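Cable sorting, week 10

I spent most of Friday at the bench again. Our project for the spring is cable sorting: two arms, a table, a few small bins, and wires that have to end up with others like them. We picked it over block stacking because Grasinum already did blocks last year and we wanted something harder. It is harder.

A block stays the shape it is. A wire springs, hooks on the next one, and slides off the fingers when you lift it. Our first plan was to find one end and pull. That works on a single wire and falls apart on a pile.

So we split the job in 2. One of us writes the part that decides where to grab, and the rest of us collect runs by driving the arms by hand. I'm on runs. We want 3,000 before the Vudilberg meet in April, and I have stopped working out how many that is per evening. 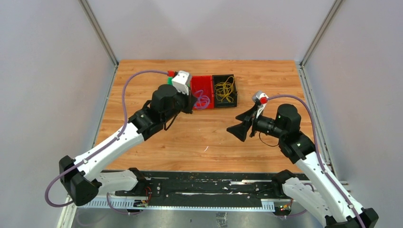

The two arms at the bins, purple in the red one and yellow in the black.

I usually drive the left arm. The right one is better for long reaches, but I'm used to the left and I drop less with it. Most of my mistakes come from closing too early – I get one loop and leave the rest.

The piles are where the time goes. Thin wires are worse than thick ones, and two colors mixed together are the worst of all. With blue and dark red tangled up, the red loops run through the middle of the blue, and a pull on either one can drag the whole heap along.
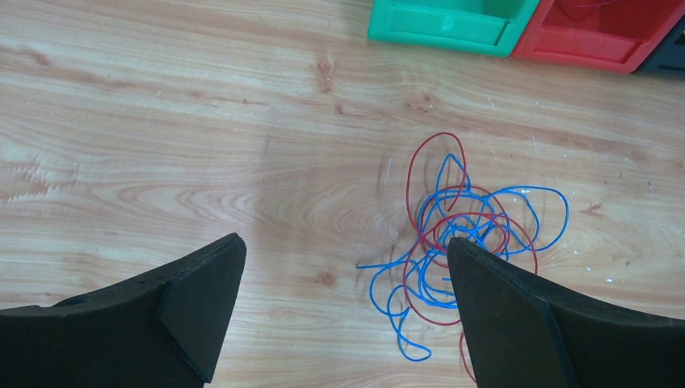

Hotura Robotics Club – Manipulation Team

I asked if we could lay the wires out neatly for the first set of runs and the answer was no, which is fair. The rules for the meet say tangled, and each team gets 11 minutes at the table.

Next week we switch to the Sachdeva scoring sheet, so a wire hanging over the side of a bin will count as a miss. I want to go back over my older runs with that in mind before I do any new ones. I also need to write up the grab notes – they are still on the back of a parts list.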